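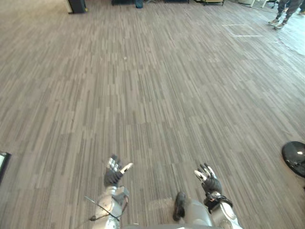
Carpet with a plank look, seen from up top

Wig styling for Kimunar: heat it or glue it?
Posted in Wigs & Hair

fannivida_makes
Okay so I need opinions before I ruin a second wig. I'm doing the winter version of Kimunar (the one with the four giant backswept spikes, not the ponytail one) and I've got until March. My first try was all hairspray and a hair dryer, and it looked great for one evening and then slid down my neck in the car. I've got 700 grams of fiber including the extra wefts, which I know is a lot, but have you seen those spikes?? Do I go with foam cores inside, or do I glue the whole thing and accept my fate?

lerus_and_lace
Foam cores. No question. I did a Kimunar two years ago with cores cut from upholstery foam and it survived a full weekend, a train ride and my cousin sitting on the bag. You wrap the fiber around, tack it with clear-drying glue at the base and only use spray on the tips.

mancuso77
Gotta disagree with lerus here. Foam cores are fine for short stuff but on long spikes they make the thing so bulky! The character's hair is supposed to taper down to nothing. With foam you get carrots. I've done mine with layers of freeze spray and low heat, comb, spray, heat, comb, spray, and yes it takes forever, but it looks like drawn hair.

lerus_and_lace
Carrots, wow. You can taper foam, you know. Scissors exist.

mancuso77
I've seen your carrots :) (they were good carrots)

getus_tomas
Tomás here, I mostly lurk. Has anyone mentioned wire yet? I use a loop of thin armature wire inside each spike, sewn to the wig cap through a scrap of felt so it doesn't poke me in the skull. Then it doesn't matter if the spray gives up in the humidity because you just bend it back. Rosimeire Conceição taught a class on this at our local meetup and I've done every big wig that way ever since.

fannivida_makes
Ooh okay, wire I hadn't thought of! Does it not get heavy? My neck was already complaining with the first one, and I have to wear the shoulder armor at the same time. Also how do you keep the wire from showing when the light is behind you? My fiber is that really pale silvery lilac and you can see straight through the thin parts.

getus_tomas
Wrap it in floral tape or a bit of matching fiber first. For lilac I'd go with white tape. Weight is nothing compared to the glue people pour into these things.

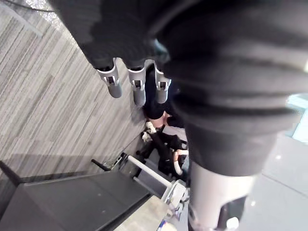 And sew it, don't glue it. I glued the first set and one popped off when I took my jacket off, so I spent the masquerade with a spike in my pocket. The stitches go through the weft tracks, not the stretchy mesh in between, or the whole cap puckers and you look like a mushroom from the side.

feven.d
I'm going to be annoying and say the problem is the cap and none of the above. If it slid down your neck, the styling wasn't what failed! Put in a second row of clips at the back, or a velcro wig grip band under it. I wore a wig much bigger than this for 8 hours with a grip band and it never moved. You could have the most beautiful spikes in the world and they'll still end up on your collar if the base is loose.

lerus_and_lace
Okay, Feven has a point. I always forget to say it because I sew elastic into mine before I do anything else.

mancuso77
Same, agreed on the base. Still no on foam though.

noemib
Jumping in to say please test your heat setting on a weft you don't need. I melted the whole front of a wig because the listing said heat resistant and I believed it. It went shiny and kind of crunchy, and there's no coming back from crunchy. I had to cut the bangs out and sew in new ones, and the color was just different enough that I could see it in every photo.

fannivida_makes
Noooo, noemib, I'm so sorry. Mine also says heat resistant with no number on it, so I'll test a piece tonight. Right now I'm leaning wire for the two big back ones and mancuso's spray method for the smaller two, with the grip band under it all. Is mixing methods a terrible idea?

lerus_and_lace
Mixing is fine. The textures might look different up close, so run the same spray over all of them at the end.

mancuso77
Do the small ones first so you get a feel for it. And put newspaper down, that spray gets on EVERYTHING.

getus_tomas
Post progress pics! What gauge wire are you getting?

fannivida_makes
No idea yet, whatever the craft store has that I can bend with my fingers. Will report back once the first spike is in.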